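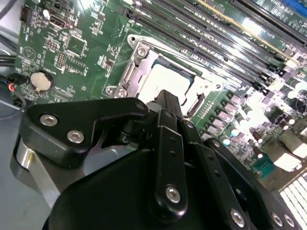 Motherboard and processor socket, seen at an angle

Tarnmont Home Recording PC
$422, refurbished

I built the first Tarnmont for my friend Brenda Godoy, who wanted to record her accordion at the kitchen table and was sick of her laptop choking every time she added a third track. She still uses it (and she's up to something like twenty tracks now, bless her). What you get is a refurbished desktop tower, cleaned up, with a fresh solid state drive and Musico already installed, so you can plug in a microphone and get going the same evening!

I keep the fan settings gentle – you'll hear a soft whoosh if you put your ear to it, but it won't end up in your vocals unless you sing right into the case.

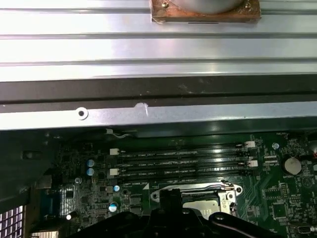 Can I use my own audio interface?
Any USB interface is fine, and there are 2 free USB ports on the front so you don't have to crawl under the desk. If yours needs its own driver, tell me the model when you order and I'll put it on for you.

I test every tower with a long Musico session before it gets boxed, usually one of Berhanu Negussie's jazz recordings, which are lovely and also enormous.

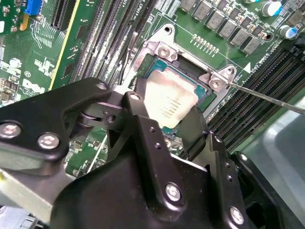
What's in the box

The tower, power cord, a Vitale USB keyboard and mouse, and my two-page setup sheet. No monitor, sorry – they're a pain to ship.

Add the Samoris microphone kit for $89 and you'll get a stand, a pop filter and a long cable as well. It's great on voice and acoustic guitar. For drums I'd look elsewhere. 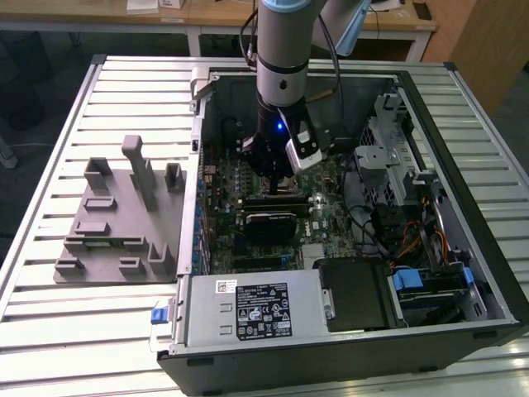
Shipping and returns

Orders go out within 2 working days. If you don't get along with it, write to me within a month and send it back in the same box, so please hang on to the foam!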